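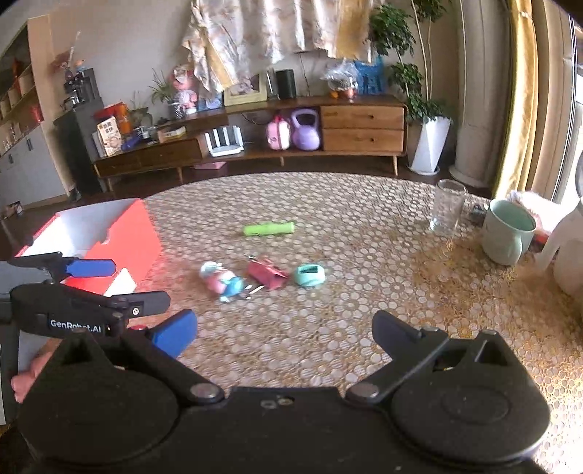 2 min read

Ticket: "Clear the table" routine stalls on small items
Status: open, waiting on customer
Product: Biltari tabletop arm, home plan

Hi again! I'm the one who wrote in back in July about the arm bumping into the lamp (fixed, thank you). New problem, and a bigger one. I bought this thing on the promise that it could tidy a table after the kids, and so far it does mugs beautifully and pretty much gives up on everything else.

Our tables look the way tables look when children live in the house. A glass and a mug, a little figure, a box left open, something crumpled, all of it on a lace cloth that slides if you so much as look at it. I can clear that in a minute while talking on the phone. The arm needs 20, and then it parks itself with error 487 ("grasp not confirmed") and waits for me to come and press the button.

What I've tried so far:

Restarted the base and the app, in that order and then the other way around. No change.

Updated to build 740. It's a bit quicker between items now, but the same error comes up on the same kinds of things.

Turned the grip force down to 10 for soft stuff. The bunched-up pouches and wrappers stay on the table and the cloth comes up instead – I've had to catch a glass.

Turned it back up. It pinched a plastic lid hard enough to leave a dent, so I put it back to default.

Ran it in the evening with the curtains closed, in case the sun on the cloth was confusing it. Slightly better! It still went after the printed pattern twice as if it were a coin.

The clear glass is its own story. Half the time the arm skips it completely and the app tells me "table clear" with the glass standing right there.

The smooth round things are what get me, though. A sharpener, a short tube, a toy with no flat side anywhere. You have to come at those from the right direction and squeeze just enough, and I do it without thinking.

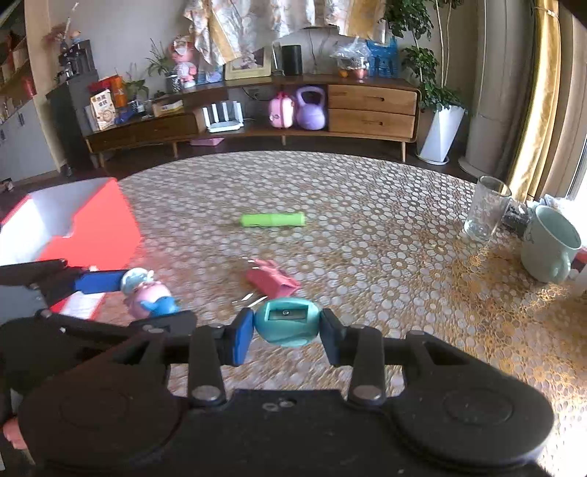
Kofler Support wrote back at 4 p.m. that error 487 on rounded objects is a known limit of build 740, and that lace and other loose covers aren't on the supported surface list. They asked me to repeat the test on a bare table, with the hard items only, and to send the log from that run.

OK, so I did the bare table. Hard items only, default force, evening light. It got the mug, the box and one of the figures, and it stopped on the sharpener with the same 487. Log is attached to the ticket. I'll say it was nice to watch when it worked, and the kids clapped for the mug.

But I don't want to strip the cloth off every time. By the time I've lifted everything to get the cloth out from under it, I've cleared the table myself! My sister-in-law has the Pristodholm unit and says hers won't touch anything smaller than a cup, so maybe it's the same all over and the machines just aren't there yet for this kind of chore. The laundry folder we tried from Munwood was like that too (towels yes, socks no).

Two things I'd still like answered before you close this. Is there a softer finger pad I can order for the home plan? And can I tell the app to leave a certain corner of the table alone, so it stops chasing the pattern in the cloth? I'm keeping the arm on mug duty until I hear from you.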